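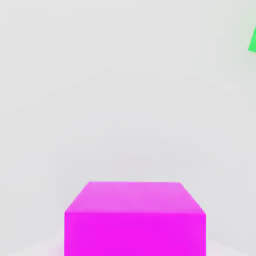

A magenta cube in a computer rendering.

Kolbrún Østergaard is into the semi-finals at the Ernitz Open after beating fourth seed Niloufar Daneshvar 7-5, 4-6, 7-6 in a match that finished well past 11 at night.

Østergaard, a qualifier, saved a match point at 5-6 in the decider. Big serve out wide, short ball, forehand into the corner. Then ran away with the tie-break, 7-4.

"My legs were gone by the end of the second set," she said. "I just told myself to keep making her hit one more."

It is her first semi-final at tour level. She had never been past the second round before this week, and came to Ernitz straight from a clay event where she went out in her opening match.

Daneshvar looked the stronger player for long stretches. She broke early in the first set, gave it back with two double faults, then dropped serve again at 5-6. Second set was hers from the start – deep returns, very few errors, the drop shot working almost every time she tried it.

The third was scrappy. Five breaks in the first six games, both players complaining about the wind. Daneshvar took a medical timeout at 3-2 for treatment on her right hip but moved freely enough afterwards and said she would not use it as an excuse.

"I had my chance and she played a good point," Daneshvar said. "I have no regrets on the match point. The tie-break, yes, I would like that one back."

The result means Østergaard will move inside the top 100 for the first time when the new rankings come out. She was outside the top 1000 when she came back from wrist surgery and spent most of that season on the lower circuit, often travelling without a coach.

She now works with the Skov club, where she played as a junior. The club opened its bar so members could watch the end of the match and will do the same for the semi.

No opponent yet. The last quarter-final was held over because of the late finish and goes on first on Court 4 tomorow, weather permiting. The winner will have to come back and play Østergaard the following day.

Final is on Sunday, 2 p.m. start. Organizers said a small number of returned tickets would go on sale at the main gate that morning, cash or card.

Daneshvar is still in the doubles. She is expected to decide on that after seeing the tournament doctor in the morning.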